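# The Slow Education of a Bathroom Robot

The first thing Mélanie Melnyk teaches you is how to stand, because wherever you lean, the robot leans too.
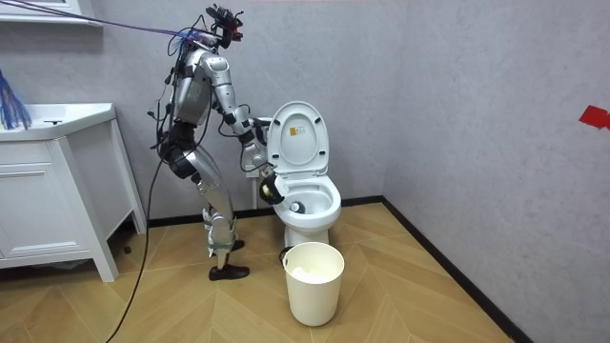 She has been at it since September, in the workshop Lorik keeps in Grurunthorpe, and by her log she has guided the machine through 359 cleanings — each one steered from a headset and a pair of hand controls in the next room. A good run takes her 4 minutes. A bad one, she told me cheerfully over tea, can take 30, and she saves those as well, so long as she recovers from the mistake before giving up.

I had a go myself, of course (how could I not?), and I was dreadful! The wrist is the tricky part. You want to scrub the way you do at home, all elbow and impatience, and Melnyk kept murmuring at me to slow down and let the brush follow the curve of the bowl.

Her goal is 3000 runs, after which the software team will see how much of her touch has carried over. In the meantime she has started noticing her own habits at home. She always begins on the left side, and now, she suspects, the robot will too.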